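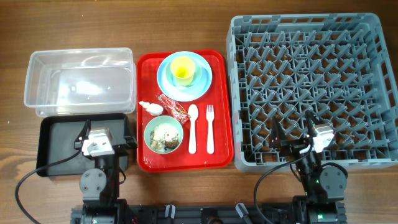 Does a meal tray need to be red, or divided, or anything special at all?
It needs a raised edge and enough flat space for a plate, a bowl and cutlery. The rest is mostly catalogue talk.

Dornard serving tray, rectangular
Stock colours: red, black
Sold by Grillholm, packed in boxes of 8

The maker calls this a "complete mealtime system". It's a tray. We stock it because it's plain and it stacks, and because the Lolau one we sold before went out of shape in the dishwasher by August.

The red tray takes a light blue plate at the top and still leaves room below for a bowl of leftovers, a spoon and fork side by side, a napkin and a snack wrapper. Once the meal is over, you can nest the bowl and cup on the plate for the walk to the sink. None of the crockery or cutlery comes with the tray.

Clearing up
Wrapper and napkin in the bin first, then scrape the bowl. A square grey rack with angled pegs suits plates well enough. Bowls are more of a gamble in any peg rack – try one of yours before you order a cupboard full. A clear plastic tub is handy for leftovers, but don't pay extra for one described as a "food station".

Claims we can't vouch for
Dornard says 300 washes. We've done 100 and stopped there. The "non-slip finish" made no difference we could notice with a full cup.

Weight: 700 g
Returns: unused trays only, in the original box
Spare black trays are also sold singly. Zacharopoulos lids do not fit either colour.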